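Lever handle rule may add thousands to strata bills, and the case for it is thin 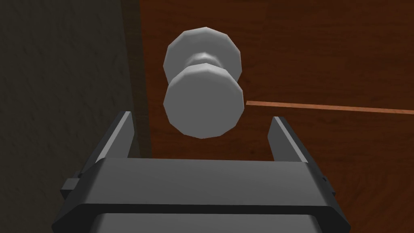 Wanda Mahmoud has read the draft twice and still can't find the page that says what problem it fixes. Her own building at Guvberg has round knobs on every unit, she said, and in all the years she has chaired the owners' meetings the only door complaint she can remember was about a squeaking hinge in the bin room.

The draft in question, released for comment in April 2011, would require round doorknobs to be replaced with lever handles in any apartment block of more than seven units. It would apply to front doors, bathroom doors and doors to common areas, and it would catch existing buildings as well as new ones. Owners would have two years to comply.

The argument for levers is well known and nobody sensible disputes the basics. A knob has to be gripped and turned. A lever can be pushed down with an elbow, a forearm or the side of a hand, and people with arthritis have been asking for them for a long time. New buildings mostly have them already.

What the draft doesn't establish is that ripping out working hardware in older blocks is the best way to spend the money. It puts the cost at $200 a door, fitted. It gives no source for the figure. Svenja Ostermann, a locksmith who has worked in the older flats around Purkow for most of her career, thinks it is optimistic.

"If the new handle covers the old hole and the latch lines up, fine, I can do it for that," she said. "In the older places it never lines up. You're patching the door, or you're buying a door."

Her own quotes for front doors come closer to $400 once the fire rating is taken into account, and she won't quote on some of the heritage blocks at all without seeing them first.

The draft names Plekamell as a district where the change has already been tried. A trial there covered 3340 doors in public housing, and the summary calls the result "strongly positive". The summary runs to a page and a half. Tenants were asked whether they liked the new handles, but they don't seem to have been asked whether they had any trouble with the old ones, and there is no comparison with flats that were left alone. Nor does it say how many tenants returned the survey. A request for the full report had not been answered by the time this item was filed.

Hartmut Thiele, who helped write the draft, said the critics were being short-sighted. The population is getting older, he said, and it is cheaper to do every door in a building at once than to send a tradesman back each time a resident's hands get worse.

That may well be right. It would be easier to believe if the sums were in the document. Bulk pricing is mentioned in one paragraph, with no figure beside it, and the paragraph is followed by another on "community benefit" that has no figure either.

Knut Kröger, who manages several small blocks near the Lenz shops, would prefer a rule that works on request. Under his version any resident who wanted a lever would get one, the owners' corporation would pay, and it would have to be done inside a month. He put this to an information evening and was told it would be noted.

"It went up on the whiteboard," he said. "I haven't seen it since."

There are smaller matters the draft skips over. Levers catch on sleeves and bag straps. Toddlers can open them, and so can a fair few dogs, and parents who have relied on a knob to keep a two-year-old out of the laundry will need some other arrangement. The draft allows for child-resistant latches but leaves the cost to the occupant. Renters are not mentioned in that section at all.

Mỹ Văn rents a two-bedroom flat in one of the affected blocks and supports the change, with some reservations. Her mother lives with her and can't manage the bathroom door on bad mornings. They asked the agent for a lever last winter and were told that alterations were the owner's decision. She would be glad of the rule, she said, but she'd have been just as glad of someone with a screwdriver, and she expects the rent will go up either way.

Her experience is probably the strongest point in favour of doing something. It is also fairly close to what Kröger is proposing, and it wouldn't need a blanket replacement of hardware that other people are using without difficulty.

The suppliers are keen, as you'd expect. Two have already advertised "compliance packs" for a rule that doesn't exist yet, one of them with a discount for orders placed before the comment period closes.

Written comments are open until the end of the month. They can be left at the front counter or sent by post, and should include the writer's name and street address. The draft can be read at the library, where there is one copy, to be used at the desk.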